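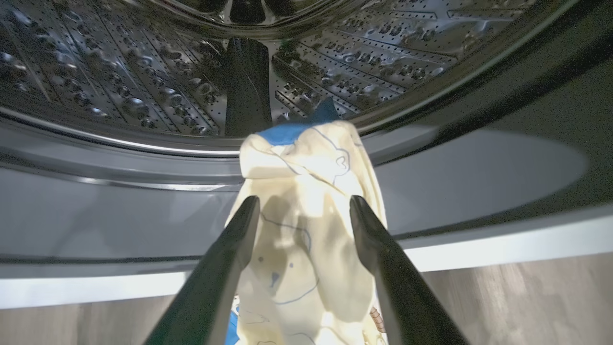
*Wrist view, cloth in the fingers, drum behind it. Ask your planner what shape it thinks that cloth is.*

**1/** Spent the last stretch of evenings reading the Votasov stack, the one that gets passed around as "laundry loading, solved in software." I have opinions. Long thread, mostly about code, partly about a washing machine.

**2/** For anyone who hasn't opened the repo: there's a perception module called Greter, a controller called Girano, and a logging tool called Salminen. Votasov is the planner and also the name on the whole bundle, which makes bug reports confusing.

**3/** My starting position is that the demo reel is fine and the README is not. The README says "closed loop from pixels to placement." I went looking for the loop.

**4/** Greter runs at 30 Hz on paper. It takes a wrist image, segments whatever is between the fingers, and returns a mask plus a single "held" score. So far so good. I'd take a decent held score over most of what I've used before.

**5/** Then the planner reads that score one time, right after the fingers close, and never asks again until release. The loop is closed for a moment and then it's open for the whole trip to the machine.

**6/** Look at the wrist view at the top. Cream fabric, blue trim bunched at the upper end, and the rest of the cloth hanging down past the fingers. Votasov stores that as a box. One box, fixed to the gripper, same size as when it was measured.

**7/** I'm not being picky for sport. A hanging cloth is the part most likely to touch something you care about, and the box doesn't hang. It doesn't swing either. It's a brick with a laundry texture.

**8/** Someone will reply that nobody models cloth properly because it costs too much. Fine, don't. Make the box longer in the direction of gravity and recompute it from the mask every few frames. The mask is sitting right there in memory!

**9/** I tried it. The change is small enough to read in one sitting: project the mask, stretch the box downward, add a margin, republish. Planning got slower. I can live with slower. The paths into the drum come out higher and look a lot less brave.

**10/** Now the perception part, where I'm grumpier.

**11/** Greter's depth estimate inside a drum is bad, and it's bad in a confident way. Brushed steel, dimples, perforations, little white glints all over the place. The network sees texture everywhere and decides it must know where the surface is.

**12/** The confidence map is nearly flat across the metal. I'd expect it to fall apart on the glints and it just doesn't. Whoever trained this either had no drums in the data or had drums with made-up depth. I'd bet on the second, but I can't prove it from the weights.

**13/** The lifter paddle is worse. It's a nearly black rib against a drum full of sparkle, and in my runs Greter often returns it as a hole. A hole! The planner then treats that direction as the roomy one.

**14/** If your collision map says the most solid thing in the drum is free space, I don't want to hear about your optimizer.

**15/** What I did about it: stopped asking for depth in there at all. Fit a circle to the gasket lip, assume a cylinder behind it, treat the inside as "go this far and no farther." It's dumb and it's old. The pale gray lip against the steel is a nice clean edge and the fit barely moves between frames.

**16/** Yes, this means I have a learned perception module and I'm using it to find a circle. I'm aware of how that sounds.

**17/** Controller next. I came in expecting to dislike Girano and I mostly don't. It's impedance control with sane defaults, the gains live in one file, and the units are written next to the numbers. Low bar, and plenty of projects trip over it.

**18/** My complaint is the watchdog. If the perception topic goes quiet, Girano keeps following the last target for 200 ms before it does anything. Then what it does is freeze stiff. Both halves of that are wrong for an arm with its fingers near a rubber gasket.

**19/** Freezing stiff is a reflex from factory cells, where the part is rigid and the fixture is bolted down. Near a home appliance I'd like it to go soft and hold height. There's a flag for it. The flag is off by default and the only mention of it is in a code comment.

**20/** Turn the flag on. If you take one thing from this thread and then mute me, take that one.

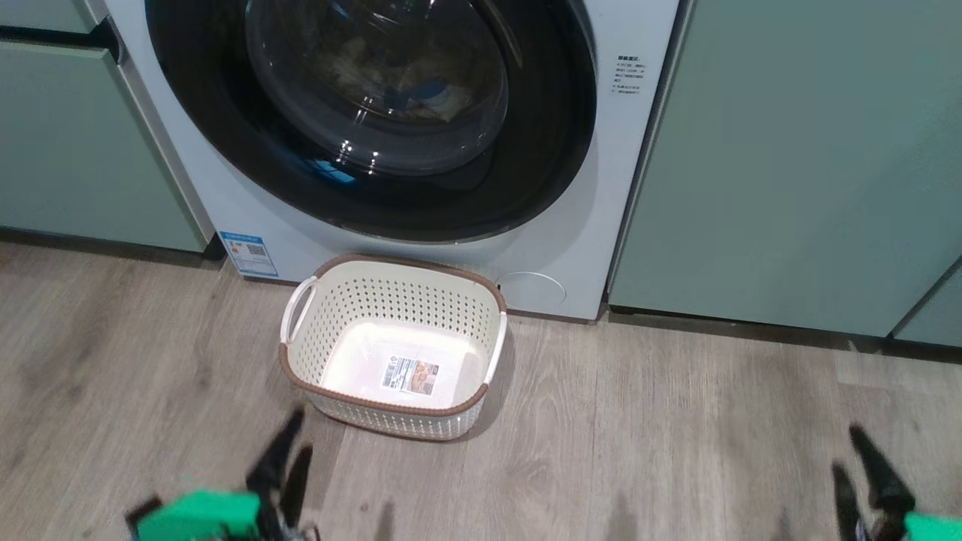
*Head camera. Laundry behind the glass, empty basket on the floor, both grippers at the bottom of the view.*

**21/** OK, success detection. The head view is where it happens, and it's the part of the stack I trust least.

**22/** Votasov's check for "load complete" comes down to this: basket region looks empty, drum region looks occupied, therefore done. Two classifiers and an AND. In the README it's called "task-level semantic verification."

**23/** Try applying it to the view above. Basket is empty, so that half passes. Except Greter gave me "item present" on the basket, over and over, and I sat there wondering what it could see that I couldn't.

**24/** It's the sticker. There's a product label on the bottom of the basket, barcode and a small photo in brown and orange. The classifier thinks a sticker is a garment. To be fair to it, a small brown and orange patch at the bottom of a basket is exactly what a leftover sock could look like.

**25/** So the robot goes back for the sticker. In my logs it plans a grasp on flat plastic, closes on nothing, reads a low held score, and retries. The retry limit is a config value. The shipped config leaves it blank, and blank means forever.

**26/** You could peel the sticker off. I've seen that suggested in the issue tracker, with a thumbs up from a maintainer. I think it's a terrible answer. The sticker is the cheapest test case you're ever going to get, leave it in.

**27/** The proper fix is boring. Keep a picture of the basket when you know it's empty and compare against that. Or use the held score from the failed grasp as evidence: if the fingers closed on nothing in the same spot twice, lower your belief that there's something there. The planner has the information and throws it away.

**28/** Other half of the AND: "drum region looks occupied." Through dark tinted glass, with overhead lights bouncing off the curve. You can make out a jumble of beige, brown and blue in there if you're a person who already expects laundry.

**29/** What I can't tell from that view is which pieces are in the jumble, or whether any of it is caught in the door seal. Greter can't either, but it returns 1 or 0 and the planner takes the 1 to the bank.

**30/** I masked out the glass reflections and the score moved. I masked out the fabric and kept the reflections, and the score moved less than it should have. Draw your own conclusion about what it learned. Mine is rude.

**31/** I'd rather have "unknown" as a legal return value. It's one extra enum and it would break half the demo scripts, so I understand why it isn't there. I still want it.

**32/** Also in the lower left of the head view: a gripper partly blurred by motion. Greter's self-filter is supposed to remove the robot's own hands before anything else looks at the pixels. It does this from joint angles, with no allowance for the time between the image and the joint reading.

**33/** So when an arm is moving, the filter cuts a gripper-shaped hole where the gripper isn't, and passes the real gripper through as part of the world. I've had black fingers come back labeled "dark sock." I kept that one as a regression test because it makes me laugh.

**34/** Shadows get through too. The grippers put soft shadows on the floor and they come out of the segmenter as thin flat objects. A height threshold handles most of it. Why it isn't on for the floor plane, I don't know.

**35/** Now something nice, before I'm accused of only ever complaining. Salminen is good. It's the best part of the bundle and it gets a single paragraph in the docs.

**36/** It logs images, joint states, planner decisions and the reason string for each decision, all on one clock. You can scrub back to the moment of a bad choice and read what the planner believed. I replayed 1,372 grasps through my changed box code without touching the robot once.

**37/** Replay has limits and I want to be clear about them. It tells me my code would have picked a different path. It can't tell me that path would have worked. The people posting replay numbers as success rates (there are several, check the forum) should stop.

**38/** I haven't got a success rate for my changes and I'm not going to post one until I've run them properly. "Paths look more cautious" is the whole claim. If you see this thread quoted as saying more, it didn't.

**39/** One Salminen gripe: compression. The default setting smears the fine texture in the wrist images, which is the very thing you need when you're arguing about drum perforations. Set it to lossless for the wrist and leave the head camera alone. Disk usage goes up, you'll cope.

**40/** A few people asked in DMs whether they should build on Votasov. Depends what you want. As a logger with a decent controller attached, sure. As a thing that knows whether your laundry is loaded, no, and I'd be wary of anybody selling it that way.

**41/** Current state of my branch: longer box recomputed during transport, circle fit on the gasket lip, soft hold turned on, retry limit set to 2, empty-basket reference. No fix yet for the self-filter timing. I tried delaying the joint data to match and got it wrong in a new direction.

**42/** Pull request for the retry limit has been open since December. It's one line. The last comment on it asks me to add a diagram.

**43/** I'll post the self-filter plots when I have some that agree with each other. If you've matched camera and joint timestamps on this stack without rewriting the driver, tell me how, and please include the version of Girano you were on.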